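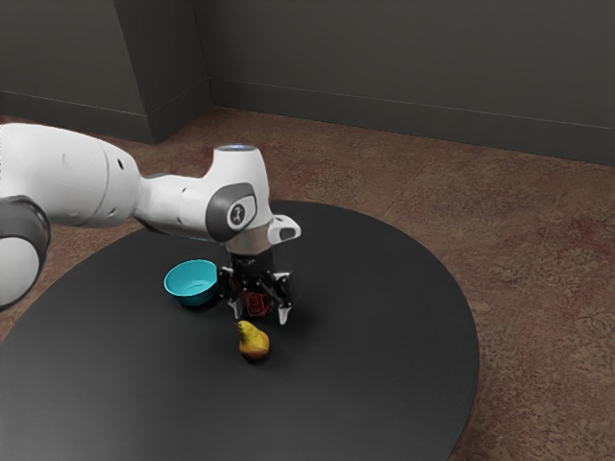
Round black table, brown carpet, white arm reaching in from the left (rendered).

Matano: a word list of household English

README, last tidied in January

G'day, and thanks for downloading this. Matano is a list of everyday words for things around the house, with the regional variants sitting next to each other so you can see who says what. I started it because my flatmate and I kept having the same argument about whether the thing on the bed is a doona or a duvet (it's a doona), and it grew from there until it had 3818 entries and its own folder structure.

What's in the download

entries.csv is the one you want. One row per word, UTF-8, comma separated, with a header row. There's also variants.csv, which links words that mean the same thing, and notes.txt, where I dumped everything that wouldn't fit in a column. notes.txt is a mess but a few people have told me it's their favourite part, so it stays.

The columns in entries.csv are word, sense, room, region, register, source and comment. Room is where you'd most likely find the thing, and yes, I agonised over it. A torch lives in the laundry at my place and in the kitchen drawer at my mum's. I went with kitchen. If you disagree, the comment column is there for you!

Region uses short codes: AU, NZ, CA, UK, US, ZA and a catch-all XX for words I couldn't pin down. A word can have more than one code, separated by a vertical bar. I've left the Australian states out of the main file, which means the great suitcase/port divide only turns up in the notes (sorry, Queensland).

Where the words came from

Mostly from people filling in a form. I got 1734 responses, each one naming whatever came to mind for a short list of prompts like "the thing you dry dishes with" or "the soft seat in the lounge room that fits three". The prompts were written by me and then rewritten by Gemechu Tsegaye, who pointed out that I'd used the answer in the question more often than I'd care to admit. He also set up Drorketti, the little script that merges duplicate spellings, and he's the person to thank if your import runs cleanly the first time.

The rest came from old catalogues, op shop price lists and my own family's shopping notes. Those are marked "print" in the source column. Form answers are marked "form". No names, emails or postcodes are kept anywhere in the files. I asked for country and state, and state was optional.

Things that are a bit wonky

There are 114 entries with an empty sense column. I know what most of them mean, I just haven't found a way to define "whatsit drawer" that doesn't sound silly. Filter them out if blank cells upset your software.

The list leans heavily Australian. Canadian words are thin outside of chesterfield, toque rack and a lovely run of things to do with boot trays, and the New Zealand section is better on sheds than on bathrooms. Please don't use the number of entries per region to say anything about how many words a place has for something – it only tells you who had time to fill in my form.

Register (casual, neutral, old-fashioned, rude) is my own judgement, start to finish. Some of the "old-fashioned" ones got me a stern message from a reader who uses manchester every day and would like it known that she's not old. Fair enough. I changed that one to neutral.

Spelling follows Australian habit in the sense and comment columns, so colour, grey, mould. The word column keeps whatever people typed, after Drorketti has had a go at it.

Versions

Version 2 is the current one. It adds the room column, splits "cupboard" into separate senses (the arguments!) and fixes an embarrassing slip where every single quilt ended up in the garage. If you've got the earlier version, known as Nyamweya, the word column still lines up but the row order doesn't, so match on the word and not the row.

Using it

Go for your life. Teach with it, make a quiz night out of it, put it on a tea towel. I'd love a credit to the Matano word list if you publish anything, and I'd love even more to hear about words I've missed. Send them through as plain text with the region and the room, and tell me if it's something you say yourself or something your nan said. Both count, they just go in with different comments.

Next on my list is shed and garden words, and I'm already stuck on whippersnipper.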